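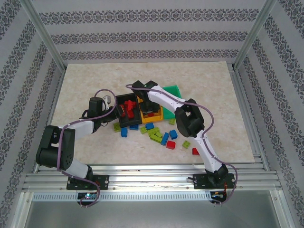
Unit 6: Costing a two-arm cell

Most first budgets for a bench cell list the arms, the grippers and a controller, and stop there. In the Plurkura exercise the arms come to less than half of the total. The remainder goes on the structure they are bolted to, the enclosure, the cabling and the things the arms are meant to handle. Look at what carries the two arms: an aluminium rail assembly of parallel bars along the near edge of the table, with a black mounting plate for each arm. Rail and plates are separate lines on the quote, and so are the panels on three sides and the corner posts. The purple cables run back from the grippers along the links to the base, so cable has to be costed for the full length of the arm and not just its reach.

Headings to use in your budget sheet

Arms and grippers (per unit, with spares)
Frame: rail, plates, posts, panels
Electrical: cables, boards, power supplies
Workpieces: trays, baseplates, blocks
Labour: assembly, wiring, calibration
Delivery and import charges

Workpieces are cheap but they go missing. Allow for one full replacement set a year.

Supplier quotes for the exercise

Gurard quotes for the frame only, at 4000 excluding VAT, with a lead time of 38 days. Lillum supplies the cable sets at 96 each. One set serves one arm, so order three: two to fit and one spare. Dekker charges 443 for a calibration visit. Treat this as a yearly cost and put it under Labour.

Arm prices are in the separate price list. Use the March version, as the earlier one leaves out the mounting plates.

Planning the order

Place the frame order first. The arms can't be fixed until the rail is level, and arms left in boxes use up their warranty period. Ask each supplier in writing when the warranty begins: on dispatch, delivery or first use.

For the seminar

Bring a one-page budget with a contingency line, and be ready to say which item you would cut first.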